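How to Run a Tabletop Robot Demo at Your Open Day

Every November we open the Gratelum workshop to the neighborhood, and every year somebody writes afterward to ask how they might do the same at their own school or club. So I finally sat down with Dorottya Kerekes, who has looked after our demo table longer than anyone, and wrote out how we go about it.

Start with the task. Pick something a six-year-old can follow from the back row without a word from you. Ours is putting things on a plate - small pumpkins in the fall, lemons the rest of the year. Keep each run under 60 seconds, and let people settle before you begin.

Next, dress the table. Lay a plain matte cover over it and smooth it toward the far edge. Hang a dark curtain behind, and choose a plate that stands out well against both. Set the plate in the middle first, then one pumpkin on each side where the hands can get at it. Bring the hands down slowly and stop there while you say your hellos.

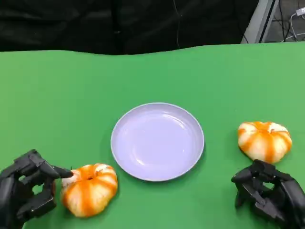
Plate in the center, a striped pumpkin by each hand.

Now mark your visitor line. We put tape on the floor 30 inches back from the table and ask the little ones to sit in front of the grown-ups, which they mostly do! One person runs the robot and a second person does the talking. Please don't try to do both, however tempting it is (I have, and I lost my place twice).

Say out loud what is about to happen before each run: "The left hand is going first." If a pumpkin rolls, stop, put it back by hand and start over. People are very kind about it, and the questions you get while resetting are often the best of the day.

Leave 30 minutes between groups for resetting, checking the fingers over and having a cup of something. Igor Polák keeps the sign-up sheet by the door, and the last group goes in at 4 p.m.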